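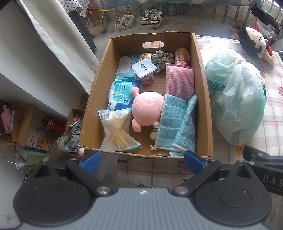
Catriona Carnegie

4.2 Mixed boxes

Households in the Drenwood study were asked to sort their belongings by room before packing. Of the 88 that agreed, most had given up by the second box. What they produced we call the mixed box, a category the coding scheme of Kokkinos had no place for and which soon outgrew all the others.

Figure 3. A mixed box, with wipes, cotton swabs, a sealed yogurt cup, a scrubbing sponge, a towel and soft toys.

The yogurt gave the coders trouble. Under the room rule it belongs to the kitchen, the swabs to the bathroom, and the pink plush toy to whichever room its owner was last persuaded to leave. Two coders argued the point through most of October and settled on "other," where 70 of the boxes already were.
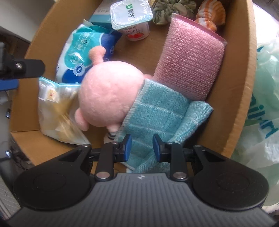
Soft things seem to be what packers reach for when a box is nearly done. A towel will take any shape it is given, and participants said they felt no guilt about pushing on one. Toys were handled more politely. Several packers told us they had laid them face up "so they could breathe," a practice we did not code. Section 4.3 turns to labels, of which the commonest was "stuff."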